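Chapter 7
Custody: Who Holds the Asset

When a saver in the town of Hulme opens an account with a broker and buys shares in a company, two things change. Money leaves the saver's bank account, and a line of text appears on a statement. In most cases no certificate arrives in the mail. The shares are recorded in the name of the broker, or in the name of a third firm that the broker has hired, and the saver's claim is recorded one step further down.

The firm that keeps the asset is called the custodian. This chapter looks at what custodians do, what they owe to their clients, and what happens to the client's property when one of them fails.

We will follow a single case through most of the chapter. Kindside is a retail broker with 4,000 clients. It does not hold securities itself. It uses Erolon, a larger firm, as its custodian, and Erolon keeps one pooled account marked as belonging to Kindside's clients. On the day our case begins, that account contains 1,237 shares of Stositar, a shipping company. Kindside's own books say which clients own them and how many each one has. 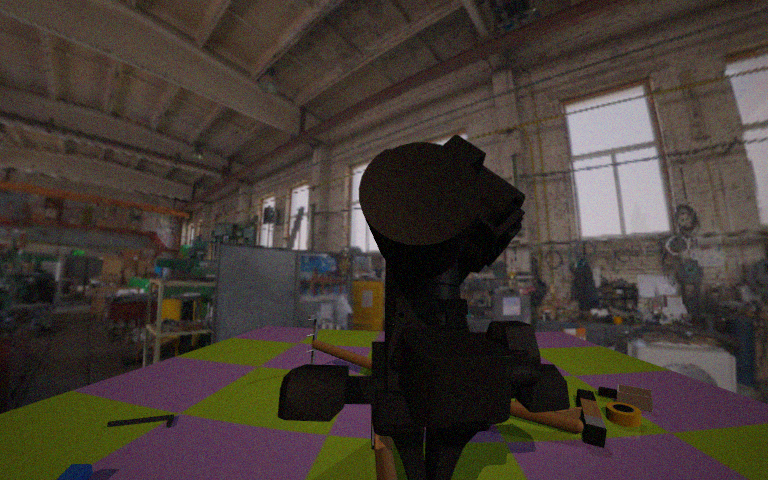 A pooled account of this type is called an omnibus account. It is cheap to run. If one Kindside client sells 50 shares of Stositar and another buys 50 on the same afternoon, Erolon may not need to move anything. The change takes place only in Kindside's records. The cost of this saving is that Erolon does not know the clients by name, and the clients depend on Kindside to keep its books in order.

Suppose now that Kindside's books show client holdings of 1,426 Stositar shares. The account at Erolon is short by 189. The gap could come from a late trade, a clerk's mistake or theft. While Kindside is in business, it is normally expected to find the cause and make up the difference. If Kindside becomes insolvent first, someone has to bear the loss, and the rules for sharing it vary a good deal from one country to another. Section 7.4 compares the main approaches.

Two terms need to be kept apart from the start. Segregation means that client assets are held separately from the firm's own – on the books, and in accounts labeled as such. Reconciliation means checking one set of records against another at regular times. Segregation protects clients against the firm's creditors. It does little about a shortage inside the client account, and for that the main safeguard is frequent reconciliation.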